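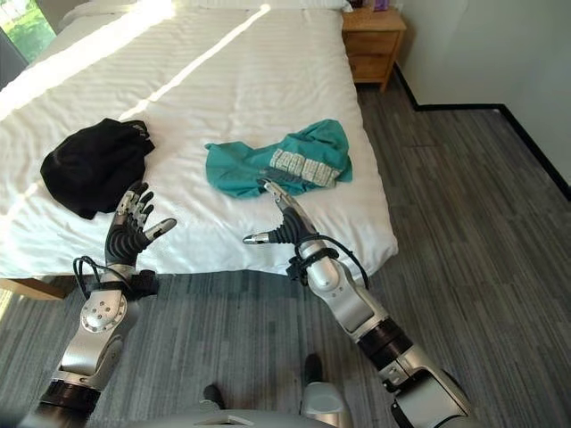 Equipment Plan and Budget, Laundry Handling Project
Section 3, written by Divina Sison

3.1 What we were asked to do

Come up with a buying plan for the second half of the project. Total we can spend is $3459, no carry over into next year. Anything over $500 on a single item needs a signature from the department office, and that takes time we don't have before January. So the plan is mostly small stuff.

The arms and hands are already paid for and not part of this section. Same with the controller. What we need is everything else — spares, cables, things to put laundry in and on, clothes.

3.2 Hand spares

Biggest line. Fingertips and finger joints wear out first, the log from last semester shows 13 replacements. We asked two suppliers for quotes. Gukulik came in at $652 for a full set for both hands, Eklund was higher but ships quicker. Going with Gukulik. It is over the $500 limit so the form goes in first, before anything else gets ordered. Asked if they could split it into one invoice per hand, they said no.

Ina wanted a second full set. I left it out for now. If there is money left at the end we can revisit.

3.3 Furniture and containers
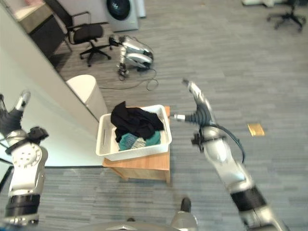
Basket height was the cheapest thing to fix and we spent the most time argueing over it. Stands made for this kind of work cost more than the whole furniture line. Our proposal is to buy plain side tables, two of them, and put the money into baskets. The small wooden table with the white plastic basket on it is the type we mean, and a rectangular basket with a handle slot in the end is what the order should say. Four baskets, all the same model, so we don't have to redo positions every time one cracks.

No new bed or bedding. The duvet stays. A darker cover was suggested for contrast but light clothes would have the same problem in reverse, so skip.

3.4 Clothing

Need more variety. Right now too much is plain and dark. List so far: striped shirts, something with a zipper, kids sizes, two towels. Thrift store is fine, keep the reciepts. Hirnora offered a box of returned items for the cost of shipping, waiting on an answer about sizes.

3.5 Cables and small parts

Cable sleeves and clips for the forearms. Velcro straps. Extra screws for the joint covers. Nothing here goes near the signature limit.

3.6 Order of buying

1. Signature form for hand spares
2. Tables and baskets
3. Cable parts
4. Clothing, once Hirnora replies
5. Whatever is left stays in reserve until the final demo

Still open: who picks up the tables. Store does not deliver to our building.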